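Stadmont Library Store, Domamberg site
Progress report to the Foulkes Fund, June

The work of teaching the book handling goes well. Two colleagues from the returns desk now spend their mornings on it, and they have recorded over 300 grasps of bound volumes.
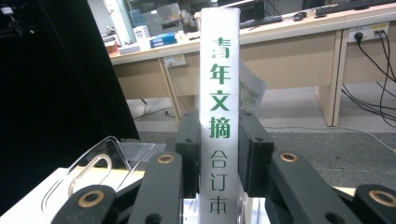 Glossy spines are still the hardest for us. Oditell will send softer finger pads, and we shall repeat the tests with them.

For the staff, the change is mixed. They lift less, but they worry about the evening shift - I have promised them a meeting before any rota is changed.

Raluca Ene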